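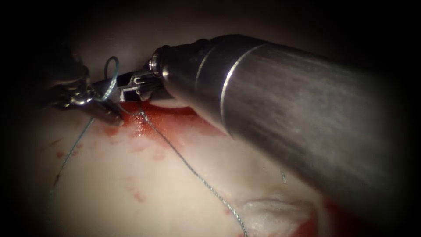
One visitor at the Kumlow open day asked me whether the robot ever sews on its own, and I told her I was so glad she'd brought it up, because half the room wanted to know. (Pause here, let them settle.)

No, it doesn't! A surgeon sits at the console and moves both instruments, and the thread goes where those hands send it.

Say a little about the day itself: 27 stations, some 500 people through the doors, and a line for the Lernero practice console that went right down the hall. Mention the coffee, they'll laugh.

Then the suturing demo. Take it slowly. Ask them to watch the two tips and how close together they work, and leave 2 minutes for questions before Mapplebeck.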